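Grandach Community Kitchen and Food Skills Program
Progress report to the Matar Fund
Reporting period: second half of the grant

1. Summary

The program is on track against most of the work plan agreed with the Fund. Cooking sessions have run every week of the period except one, the pantry shelf has been kept stocked, and the recipe booklet is at proof stage. The home visits part of the program started late and is still behind. We are asking for a small change to the budget, set out in section 6. The total grant does not change.

2. Cooking sessions

Sessions are held on Tuesday mornings at the Grandach hall and in the late afternoon at the Ziseva flats. Attendance over the period came to 282 places filled, counting each person each time they came. The morning group is mostly older residents and parents with children under school age. The afternoon group is younger and changes more from week to week.

We lost one session in July when the hall's hot water system failed. The hall replaced the unit at its own cost.

In the last report we said that the menus were too ambitious for a two-hour session. We have cut each session back to one main dish and one thing to take home, usually a soup base, flatbread or a jar of pickled vegetables. People now finish in time to sit down and eat together, and the washing up gets done before the next hall booking. Lentil dishes and baked pasta have been the most popular. The fish session was poorly attended and we won't repeat it in the same form.

Several participants asked for sessions on cooking for one. We ran two and will make them a regular item. The main thing people wanted was help with portioning and freezing, so we spent more time on labels and containers than on the recipes.

3. Pantry shelf

The shelf at the hall is open whenever the hall is open. Grinevari, the grocer on the main road, continues to supply dry goods at cost and has added tinned tomatoes and long-life milk to the standing order. Fresh produce depends on what local gardeners have spare, so there was plenty of zucchini and silverbeet and very little else for a good part of the period.

We stopped offering bulk flour after a moth problem. Flour is now put out in sealed one-kilogram bags, and the shelf has been clear of moths since the change. The cupboard under it has been lined and fitted with a new door catch.

4. Home visits

Home visits were meant to begin in the first half of the grant. They were held up by the wait for police checks and by the need to settle an insurance question with the hall. Both are now sorted out. Visits are offered to people who have been to at least 3 sessions and want help setting up their own kitchen to cook more often.

A visit lasts an hour. The worker goes through what the person has, what they use and what gets in the way. In most homes the trouble has been storage and bench space. Pots are kept where they are hard to reach, or the only clear surface is next to the stove. Small changes have gone a long way: moving everyday tools to a holder on the table, putting the heaviest pan at waist height, clearing one stretch of bench and keeping it clear.

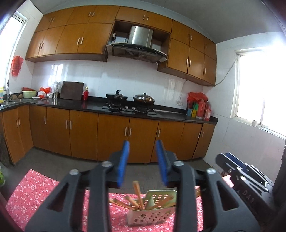 Where something needs to be bought, the worker can spend a small amount from the equipment line. So far this has gone on chopping boards, peelers with a thicker grip, storage tubs and a few saucepans. We do not buy electrical appliances, though we have been asked for slow cookers more than anything else.

The waiting list is longer than we can clear before the end of the grant with one worker on current hours.

5. Recipe booklet

The text is finished and has been tested by both groups. Quantities have been checked in metric and in cups. The printer has sent a proof, and the type is too small in the ingredient lists, so it has gone back. We expect to have copies ready for the last month of sessions. A large-print version will be available on request from the hall.

6. Budget

Spending is below plan on home visits and venue hire, and slightly above plan on ingredients. The ingredients overspend comes mainly from the price of cooking oil and cheese, and can be met from the venue line.

We ask the Fund to approve moving $2,000 from the travel line to worker hours. Most visits have been within walking distance of the hall and the travel money will not be needed. The extra hours would let us work through more of the waiting list.

7. Next period

Sessions will continue at both sites to the end of term. The participant survey will be handed out on paper at the sessions and collected the following week. We will send the final accounts with the closing report, along with a copy of the booklet.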